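A novel in the post

The envelope from Karard comes in the first half of the month, and I have never yet opened it on the day. It sits on the hall shelf with the gas bill until the evening, when the washing-up is done, and then I read it in one go at the kitchen table. It takes me 20 minutes. After that there is nothing to do but wait for the next one.

Karard is a magazine that publishes one thing at a time, and that thing is a novel. Each issue holds a single instalment, stapled, on cream paper, with a short note at the back about where the story has got to for people who have lost the thread. There are no reviews or interviews. The letters page was dropped early on. A novel runs until it is finished, there is a gap of a month, and another begins.

The current one is called Stundament and is by Aurelio Rivas, who used to write for radio. It is set in a boarding house in an invented port called Adach, where the ferries have stopped running and the guests can't leave. So far I have had 11 instalments. A man who may be a tax inspector has locked himself in the linen room, the landlady's sister has come back from somewhere she won't name, and a dog has died off the page. I don't know how much more there is, and neither, according to the editor, does Rivas.

The editor is Lavanya Pai. She started Karard after leaving a publishing job in which most of her week was spent in meetings about books she hadn't had time to read. She had studied the old serial magazines at university and kept a box of them under her bed, bought one by one from market stalls, most with the covers gone. What she liked about them was the gap between the parts.

"People say they want the whole thing at once," she told me when I visited her in March. "Then they get the whole thing and can't tell you what happened in the middle."

She works from a back bedroom with the bed still in it. The proofs are laid out on the blanket in page order, and when she wants to sit down she has to pick up a chapter. Stock is kept on the landing. The list of subscribers is on her computer, but there is a card index as well, left over from the first year, and she still goes to it first when someone rings up to say an issue hasn't come.

There were 2387 subscribers when I asked. It isn't enough to live on. Pai copy-edits cookery books in the mornings and does Karard in the afternoons, and in the week when the issue goes out she does Karard in the mornings too and the cookery books at night. Rivas is paid for each part as he delivers it. He gets more if it is on time, and in the past year he has had the higher rate twice.

I went to see him as well, with some nerves, having spent most of a year inside his boarding house. He was friendly and a bit vague. He had a cold. He writes the parts straight through, he said, and doesn't keep a plan, although he does keep a list of who is in which room. When readers write in to point out that a character has changed floors, he checks the list, and if they are right he moves the character back in the next part and has somebody remark on it.

"The stairs are a help," he said. "If I'm stuck I send someone up them."

I asked him whether the man in the linen room was a tax inspector. He said he had been sure of it in the third part and less sure ever since.
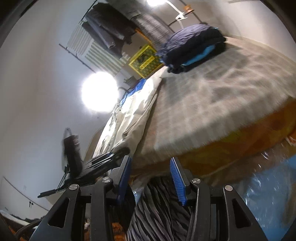
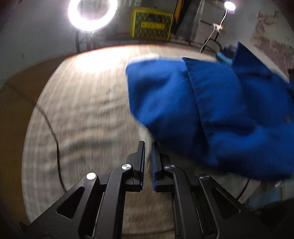
The covers of Karard are done by Dirceu Queiroz, and for a certain kind of subscriber they matter as much as the words. He is sent each part a few days before it goes to the printer and has to find something in it that he can draw in one colour. Usually he picks a small thing, such as a key, a kettle, or the bottom half of a door. For the part where the landlady's sister comes back he drew only her trousers, coming in at the foot of the page, in a zebra pattern a lot like the pair in the first picture -- loose in the leg, with wavy black stripes that run diagonally and disappear into the folds. Rivas had written "loud trousers" and left it at that. Once he had seen the cover he put the stripes into the next part, and they have been in the book ever since. The dog was alarmed by them, shortly before it died.

It is an odd way for a novel to be made, but the older serials were made like this all the time. Writers saw the pictures and changed their minds. They read the letters, or heard that sales had dropped, and married somebody off. We tend to meet those books now as one thick paperback with an introduction, and it is easy to forget that the person writing chapter four had no idea about chapter thirty, and that the people reading chapter four had a month to argue about it.

The arguing still goes on. There is a reading group for Stundament that meets in the upstairs room of a café called Bravo, a short walk from the station, and I sat in on it one evening. It was started by Bujar Popescu, a retired bus driver who took out a subscription to Karard after finding a copy left on a seat. The rules are that you must have read the latest part and that you may not claim to know what will happen. The second rule was broken before the coffee arrived.

The evening was mostly spent on the ferries. One woman had decided that they were running perfectly well and that the guests had all agreed to pretend otherwise. She had page references. A younger man thought this was ridiculous, and said so, and then spent ten minutes helping her with it. Popescu kept out of things and ate a piece of carrot cake. He told me later that he preferred the previous novel, which had been about a family of surveyors, and that he was only carrying on with this one to see the tax inspector caught.

I have been trying to work out why I read Karard differently from the novels piled up beside my bed, several of which are better. Some of it is plain scarcity. A part of Stundament runs to a few thousand words, and when it is gone it is gone, so I don't skim. I notice what the weather is doing. I have gone back to check which guests were at breakfast. With a whole book in my hands I always know how much is left by the thickness under my right thumb, and I have a bad habit of speeding up towards the end.

Some of it is company too. If I finish a novel tonight, I'm unlikely to meet anyone this week who is on the same page. With Karard everyone is on the same page, apart from the subscribers overseas, who are a fortnight behind and have to be careful about whom they talk to.

The drawback is that it can go wrong in public. The surveyors novel lost its way for a long stretch in the middle, and there was nothing Pai could do except print it and wait. Some people cancelled. The author, Valeriano Cuesta, wrote them a letter of apology, which Pai declined to send out on the grounds that it gave away the ending. He pulled the story round in the last few parts, and when it was over she brought it out as an ordinary paperback of 228 pages, with the middle stretch cut down by more than half. I bought it and found I missed the bad part. There had been a whole month, I remember, when the family did nothing but look for a theodolite, and in the book they find it by the bottom of the page.

Pai hasn't decided who will follow Rivas. She has two people in mind and has asked each of them for an opening chapter and nothing further, not even a title. One has delivered. The other wanted to know how long the novel should be, and Pai wrote back to say that she would like it to stop before the staples gave out.

The twelfth part came this morning. It is on the hall shelf, under a leaflet about bin collections. I can see through the envelope that the cover is green.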